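September, evening

Got in at half past eight and was the first one there, so I had the lobby to myself until the café opened. Took the covers off, wiped the table down and checked the pieces against the list. One of the tomato slices has a nick in its edge now. It still stands up in the holder, so I left it.

The plan from Pallavi was 100 good runs of the burger by the end of the week, driven by hand from the leader arms, no pauses longer than a breath and no talking to people over the top of it. We had 23 when I sat down this morning. I had hoped to double that. We did 16, and I think that is a fair day given how the first hour went.

The first hour was the Casance software. It had updated itself overnight and the right arm was lagging behind my hand. It was a small lag, but you feel it in the wrist straight away, and you start to overshoot and then correct, and the correction goes into the recording like everything else. Pallavi Tomar watched two runs on the laptop and said bin them. She rolled the version back, we restarted everything twice, and the lag went. Two runs lost and a cold cup of tea.

After that I settled into it. Bun, lettuce, tomato, patty, all quite steady. I have stopped looking at my own hands, which took me most of last week to learn. I look only at the gripper. The patty is easy. It has some weight to it and a rough surface, and it goes where you let go of it. The lettuce I place a bit too far back if I am tired.

The cheese is still the slow part. It is thin and it bends, and if you take it too low in the holder it flops over as you bring it across. I tried three ways of doing it today. The one I like best is to come down at a slant with the slice still tilted, let the bottom corner find the patty first, then lower the rest. 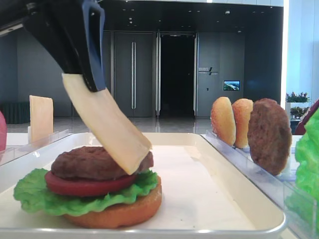
Cheese going on, corner first. The spare slice is in the left-hand holder.

Anju doesn't do it like that. She holds it flatter and drops it from just above, and it lands well about as often as mine does. We had a long talk about whether we should both do it the same way. Her view is that the model will cope with two ways and may be better for it. Pallavi's view is that with so few runs it will average the two and do something in between that is no good to anyone. I can see both. For now we have been told to pick one, and Pallavi picked mine, on the grounds that it is easier to see when it has gone wrong. Anju was fine about it and spent twenty minutes practising before she recorded any.

Lunch was a cheese roll, which Anju thought was funny.

In the afternoon we swapped, an hour each. When I wasn't driving I did the labels: start, pick, carry, place, end, for each piece in each run. It is dull work but I learn more from it than from driving. Going through my own runs I saw that I slow down just before every place and then stop dead for a moment before opening the fingers. I didn't know I was doing that. It is the sort of thing the robot will copy faithfully. Last month at Prondero they had one that paused over every box like it was saying grace, and it came from one man's habit.

I also went through the wrist view for the cheese, slowly, for all of today's runs. From the fixed camera they look much the same as each other. From the wrist you can see how far along the slice the fingers have hold of it, and how it bends when the top touches.

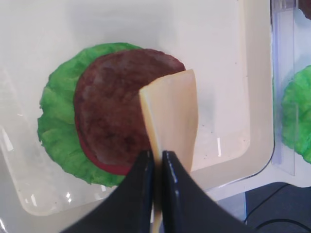
Wrist camera, gripping the lower end. The top edge has curled over the patty and the right side is hanging clear.

I put a note against the ones with a low grip like this. I don't want to throw them out, as the robot will meet a low grip sooner or later and it ought to have seen somebody get out of one. But I would like to know how many there are. Pallavi says to tag them and she will decide at the end.

The glare on the tray is something else to sort out. There are bright patches along the rim, and I am fairly sure they move as the sun comes round the windows. I wrote it on the list with a question mark. We could turn the table, but then the cable run to the arms is too short, and the Erkau people don't want anything trailing across their floor. I will ask at the desk if there is a blind.

We let the robot try by itself at four, using what we had up to yesterday. Nine attempts. It got the lettuce and the tomato down every time, and the patty in all but one. The cheese went on twice. The other times it either closed on air beside the holder or carried the slice across and let go too early, so it slid down the side of the patty and on to the tray. A boy waiting for his mother watched the whole lot and clapped for the two that worked. I was pleased as well, though I kept it to myself. Last week it couldn't find the slice at all.

Pallavi wants the hand-over tried next, where it runs by itself and I take the arms only when it is going wrong, then give them back. She thinks ten minutes of that on the cheese is worth an hour of clean runs. I have only done it on the practice bench and I wasn't good at it. You have to match your hands to where the robot is before it will let you in, and by then the slice has usually gone. Anju is quicker. I said she should go first and I would watch.

Mr Pandey from the building came by at closing to ask how much longer we need the space. Told him to talk to Pallavi. He wanted a go, so I let him drive with the recording off. He put the bun on upside down and was very happy.

My right shoulder aches. The chair is too low for the leader arms, and I keep forgetting to bring the cushion from home. Put it by the front door just now so I can't miss it.

To do in the morning: check the software hasn't updated itself again. Ask about the blind. Finish the labels for the last four runs. Count the low grips. Ring Mum before work and not after.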